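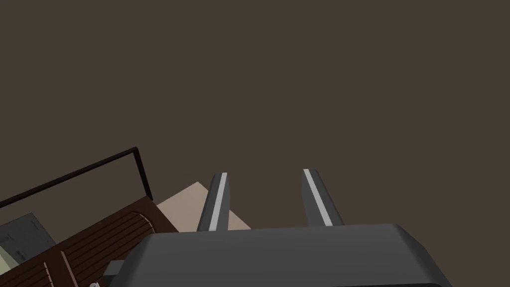 Can a single robot arm handle ordinary household chores without help yet?

Short ones, some of the time; chores made of several steps in a row are still mostly out of reach.

5 Results on the Quartey chores

We ran the Clendarik policy on the full Quartey chore set inside the Zerard simulator, for a total of 4000 episodes. An episode counts as a success when the object named in the instruction is at its goal and the gripper has let go of it before time runs out. Nothing is given for getting close. By that rule, 938 episodes succeeded. That is fewer than one in four, and we were delighted by it. The Fundska baseline, trained on the same demonstrations and given the same time limit, reached the goal in far fewer, and almost all of its successes came from chores with a single pick and a single place.

The rest of this section looks at which chores work, where the others go wrong, and how much of the trouble comes from what the policy can see.

5.1 Short chores

Moving one object from one surface to another is the bread and butter of the set, and it is here that Clendarik does its best work. Cups, boxed food and folded cloths are all picked up with an approach that looks settled and sure. The policy slows down near the object, squares the fingers to it and closes. When the first grasp misses, it often backs off and tries again from a slightly different angle. We never trained this as a separate skill, and the demonstrations contain few clean examples of it, so seeing it appear across so many rooms was one of the real pleasures of the project.

Closing a drawer is also dependable. Opening one is harder. The handle has to be found, hooked or gripped, and pulled along a line that the policy must guess from the front of the cabinet. Small errors in that line add up, and the fingers slide off the handle partway through the pull. Doors on hinges have the same problem with a curved path in place of a straight one, and their results are lower again.

Wiping sits somewhere in the middle. The arm makes good contact and covers the area it is facing, then tends to repeat the same stroke instead of moving on to the part it has missed. Our success rule for wiping checks coverage only, so a run can look tidy to a person watching it and still be marked as a failure.

5.2 Long chores

Setting a place at the table, clearing a counter and putting away groceries each ask for a chain of short chores. One might hope that a policy which can do each link can do the chain. In our runs the links are weaker inside a chain than they are alone. After a place action the arm is left in a pose that the training data rarely starts from, and the next pick begins badly. A short return to a neutral pose between steps helps a good deal, and all long-chore results in this section use it.

The second source of loss is memory. Clendarik keeps a short history of wrist images and nothing older. Once an item has been put away behind a cabinet door, the policy has no record that it is there. We saw runs in which the arm went back to look for something it had already stored – patient, careful and completely wrong. A longer history fixed part of this in early tests but slowed the control loop enough to hurt grasping, so we left it out of the main runs.

5.3 What the wrist view shows

The policy acts from the wrist view together with joint readings and the text instruction. Figure 1 gives a good sense of how demanding that is.

Figure 1. A rendered view over the gripper in a Zerard room. The two fingers are open with nothing between them. Slatted brown wood and a thin black rail lie to the left, and part of a tan panel shows behind the left finger. Most of the view above the gripper is plain background.

Two things in Figure 1 come up again and again in our failure review. The first is how little of the view carries information the policy can use. Large even regions such as the brown backdrop give it no cue for distance or direction, so a small turn of the wrist may change the image hardly at all. In views like this the policy becomes hesitant, and many episodes that time out spend a long stretch in them.

The second is that the gripper blocks its own sight. The housing covers much of the lower part of the view, and in Figure 1 the left finger and the housing both hide some of the tan panel. A person reaching past furniture would lean over or tilt their head. Our arm has to move its hand to move its eye, and moving the hand is the very thing it is trying to do with care.

We tested a simple remedy. When the wrist view stays nearly constant for too long, a small search motion sweeps the gripper to each side and returns. The motion needs no training and no change to the policy. It rescued enough stalled episodes that we now leave it on by default, and we would encourage other groups working from a wrist view to try it. It does cost time, and on the longest chores that cost sometimes cancels the gain.

5.4 How far this carries over to a real home

All runs reported here are simulated. Zerard models contact well for rigid objects and less well for cloth, and it has no spills, no pets and no one walking through the room. Surfaces are cleaner than any kitchen we have cooked in. We expect the drawer and door results to drop on real hardware, where handles stick and hinges sag. The retry behavior gives us more hope, as it depends less on fine contact and more on noticing that the fingers have closed on nothing.

So far we have moved two of the short chores to a physical arm, beginning in July. Those trials are too few to report as rates. What we can say is that the approach and the slowdown before grasping look much the same as they do in Zerard, and that the search motion runs safely at reduced speed. Drawer opening is next, with a compliant wrist to forgive some of the error in the pull. The episode logs for the simulated runs, including every failure, will be released with the paper.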